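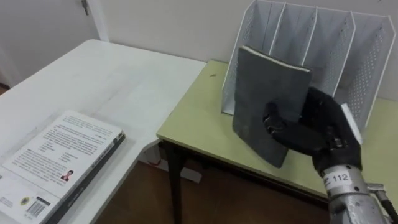

Why Do Books Stand Up?

Think about a shelf in a library. Almost every book on it is standing on its bottom edge with its spine facing out. The spine is the narrow side where the pages are joined together. It usually has the title printed on it, so you can read it without pulling the book out.

Books were not always kept this way. Long ago, many were laid flat. Some had metal knobs or clasps on their covers, and those would have scratched the book next door. Books were also made one at a time, by hand, so most owners had only a few. When printing made books cheaper, people owned more of them, and standing them in a row saved a lot of room.

What is wrong with a pile?

A small pile is fine. A tall pile has a problem you have probably met: the book you want is near the bottom. You have to lift off everything on top of it, and then put it all back. In a row, you can take one book and leave the others alone.

The Dullitar town library has 2,000 books in its children's room. If they were all in piles, finding one story could take the whole afternoon.

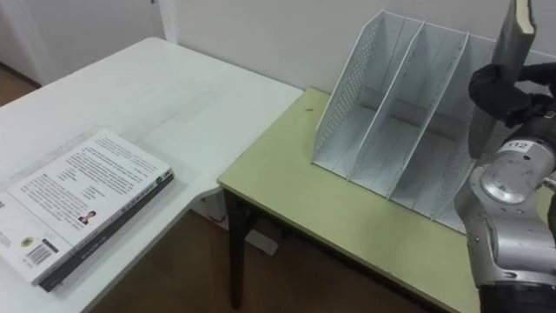

By Arton Kanaujia
Children's Page Writer, Tundis Reading Room
25 Apr 2016

What does a file organizer do?

A book standing alone can fall over. A thick book may stay up by itself, but a thin paperback bends and slides down. On a full shelf, the books hold each other up. On a desk there may be only a few books, so they need help.

A file organizer gives them walls to lean on. The walls are called dividers, and the space between 2 dividers is called a slot. Many organizers have dividers that are tall at the back and slope down toward the front. The tall part supports the book, and the low part leaves room for your hand.

Some organizers have lots of little holes in the sides. Holes make the organizer lighter, and they use less material – they also let you see a bit of what is inside.
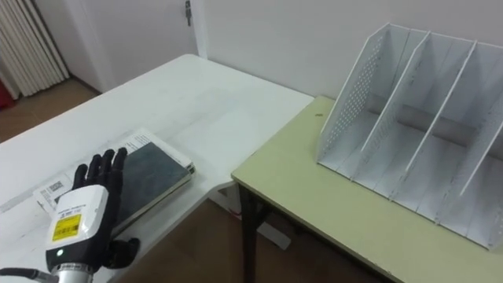 Paper is harder to store than books. A single sheet has no cover and no spine, and it is too floppy to stand up. When sheets are left in a loose pile, they slide over each other and spread out. Putting a book on top helps to hold them down, but the papers underneath can still fan out past its edges, like the white ones under the dark book here. To make a neat stack, hold the sheets upright and tap the long side on the table, then the short side. After that they can go in a folder, and the folder can go in a slot.

Try it yourself

Find a thin book and a thick book. Try to stand each one on a table with its covers closed. Which one stays up longer? Now put the thin book between two heavy things, such as full jars, and try again.

Words to know

Spine – the side of a book where the pages are joined
Divider – a wall that separates one space from the next
Slot – a narrow space that something fits into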